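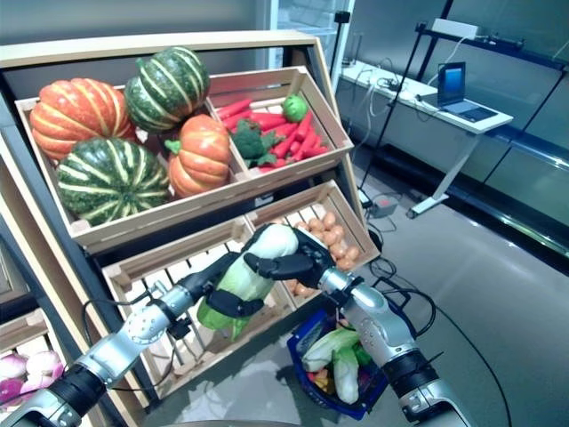 January 2018

Spent most of today on the rules for the produce stand. Got in a little after nine and had the place quiet until lunch, which helped. The Rukovero people want a written procedure before they sign off on the next block of runs, and what we have now is four pages of notes in three people's styles, some of it contradicting the rest.

Started with the speed limits. The old notes say "slow near people" and give no figure. I put in two modes. In the first, anyone may stand at the line and the arms run at the low setting. In the second, the arms may go to the working setting and everyone stays behind the line, including whoever is holding the stop button. I had to argue with myself on that last bit. The person with the button always wants to lean in to see the fingers. They can look at the recording afterward.

Stop button: one person holds it for the whole run and does nothing else. No typing, no phone, no fetching potatoes. If that person has to leave, the run ends. It was already the custom on good days and now it is written down.

Then handling. I wrote a separate section for the big soft items, mainly the napa cabbage, and it came out longer than everything else put together. Two hands for any cabbage. One hand takes the base, the other goes over the top, and the lift doesn't start until both hands report contact. One-handed cabbage lifts are off the list until we have a grip force limit I believe in. The number in the Vasiliauskas sheet was measured on foam blocks and I don't want to copy it over just to have something in the box. Left the box blank and marked it open.

Carrots and potatoes are easier. One hand, one at a time, and if the fingers come up with two the run is logged as a fault even if both end up in the right place. There was some grumbling about this back in June and there will be again. But if we let it go as a success, the counts mean nothing when we compare them with Tromholm's.

Went through the log to see what the faults really are. We have 775 runs on file. 27 of those were stopped by hand. I read all 27, which took me past one o'clock. Six were stopped for cables, and I had not expected that many. In every one of the six the note says something like "cable near the foot of the stand" or "cable caught, moved it, carried on." Carried on is the part I don't like. New rule: if anyone touches a cable during a run, the run is over, the arms go to rest, and the floor gets checked again from the top of the list.

So the floor check got its own page. Power strip flat and out of the walking path. Cables along the floor taped or under a cover. Cables on the arms checked at full reach, not just at rest. Tripod feet outside the reach of both arms. Basket on its mark. I walked it myself with the draft in hand and changed the order twice, so that you go once around the stand and finish at the desk, where the sheet is signed.

Lunch was soup from the machine. Not good.

Afternoon on food. We'd never settled what happens to the produce after it has been handled. I wrote that anything used in a run is not to be eaten by anyone or taken home. It goes in the compost bin at the end of the week, or sooner if it has split or gone soft. Squash and pumpkins can stay longer but get a date on a sticker underneath. Hands get wiped down at the end of each day, and the finger pads are looked at for cuts. Cabbage leaf gets into the joints, and I added a line about the soft brush.

Had a look at the Skesarov guide for how they word theirs. Theirs is almost all "should." I changed most of mine to "must" and kept "should" for the things I'd forgive. By the end there were very few of those, so I went back and softened a couple. The sticker on the squash can be a "should."

Still open:

- grip force limit for cabbage
- who may change the speed mode, and whether it needs a key
- what to do when the laptop drops the connection while the hands are holding something. At the moment they hold position. I think that is right but I want to see it tested with weight in them.
- a shorter version for the wall

Printed the draft at five and read it standing up. Found two places where I say "operator" and mean two different people. Fixed one, and the other needs the whole paragraph redone, so I left it for tomorrow with a pencil mark.

Home by half past six. Roads icy. Need to buy salt for the steps.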